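Cotton throws came out of the wash stiff and smaller. Can I fix them?

Asked in Laundry & Fabric Care
Sunday, June 18, 2023
Viewed 1,830 times

Jussara Batista
I have a set of woven cotton throws from Stoltholm that we use on the couch and sometimes on the floor when my sister's kids are over. I washed all of them together last week on warm with regular powder detergent, then put them in the dryer on the normal setting for a full cycle. They came out stiff and scratchy, and at least one is shorter than it was. I measured it against one I had never washed and the difference is 3 inches on the long side. The width looks the same.

The tag says machine wash and nothing else, no temperature and no dryer symbol. We moved in the spring and the water here is a lot harder than at our old place. There's white crust on the showerhead already. Could that be part of it, or did I just cook them?

What I want to know is whether the stiffness can be undone, whether the length can be pulled back, and what I should do the next time so it doesn't keep happening. I don't use fabric softener because my nephew gets a rash from the scented ones.

marlow_k
It's the dryer. Cotton shrinks in the dryer. Wash cold and hang them up and they'll be fine. You can't unshrink cotton so I wouldn't bother. I have some Catex ones and I've never put them in the dryer once.

Also your washer might be too full.

Dot in Fresno
I'd say you have two separate problems and should deal with them one at a time.

The stiffness is most likely detergent and minerals left in the fabric. Powder doesn't always dissolve well in hard water, and if the load was packed, the rinse didn't get to the middle of it. Easy way to check: put one throw in a clean sink or tub of warm water with no soap, swish it around, and wait 10 minutes. If the water goes cloudy or feels slippery, there's your leftover detergent.

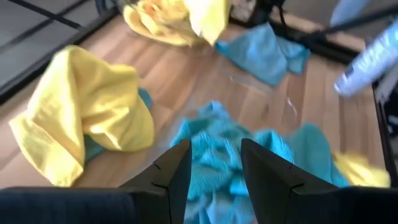

If that's what you find, run the throws again on warm with no detergent at all and a cup of plain white vinegar in the softener compartment. Don't mix the vinegar with bleach, ever. Use the extra rinse if your machine has one. You may need to do it twice. I did when we first got here, and our towels had been like cardboard for a month before I figured out what was going on. The vinegar smell is gone once they're dry, and there's no scent in it to bother your nephew, but check with his parents if his skin is very sensitive.

Now the shrinking. Shrinkage in a woven throw often shows up more one way than the other, so only losing length sounds normal to me. I don't agree that it's hopeless. You can usually get part of it back:

Get the throw wet and spin it so it's damp but not dripping.
Lay it flat on a big towel or a clean floor.
Pull gently along the short side first, working a few inches at a time, then do the other end. Don't yank on the corners or you'll end up with points.
Put something heavy and clean along the edges and leave it until it's completely dry.

I wouldn't expect all 3 inches. If you get half, be happy with that. And it will pull in again if it goes back in a hot dryer.

For next time, wash two per load, cold water, liquid detergent, and less of it than the cap says. Dry on low and take them out while they're still a little damp, then finish over a rack or the back of a chair. A good shake before hanging makes a real difference in how soft they end up.

If you have strong colors in the set, keep those apart from the pale ones for the first few washes. I ruined a cream one from Gilberg that way.

Jussara Batista
Thank you both. I did the sink test on two of them and the water was cloudy both times, so I'm going with leftover detergent. I did the vinegar wash this morning and they're softer, not like new but I can stand to sit on them. I'll do it again next weekend.

For the short one I'll try the stretching when I have floor space. Does it matter if it dries in the sun? The back room gets a lot of it in the afternoon.

Dot in Fresno
A little sun won't hurt, but all afternoon will fade the brighter ones, and drying too fast makes cotton stiff again. Pull the blinds or do it in the evening and leave it overnight.

marlow_k
Vinegar isn't great for the rubber parts in the washer if you do it all the time. Once or twice is OK.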